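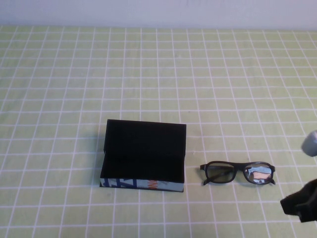 The green tablecloth, with the glasses case on it.

I promised to write how the hallway is going, so now I write it. We moved to the flat in Grendwood in March and since then the hallway was the place where everything is left and nothing is put away. It is narrow and has no window, and the previous people painted it brown up to the ceiling.

My first idea was wallpaper. I ordered 4 samples from Zasik and fixed them to the wall with tape for two weeks. The one with small leaves I liked very much in the morning, but in the evening, under the lamp, it became grey and a little sad. So I decided for paint. Two coats of warm white were not enough over the brown, and I had to go back to the shop for a second tin.

For the shoes I bought a bench from Indholm, 80 cm long, with a lid. I measured the wall but I forgot the skirting board, therefore it stands a finger away from the wall and small things fall behind it. My keys have been there already. I will cut a thin strip of wood to close the gap when I have borrowed a saw.

The lamp is still the old one. I have seen a nice round one from Dafis, but it was more than I want to pay for a place where I only put on my coat. Perhaps in July, when they have the sale.

If somebody knows a good doormat which does not lose its hair all over the floor, please write it in the comments. I have already tried the coconut kind, and I am still sweeping.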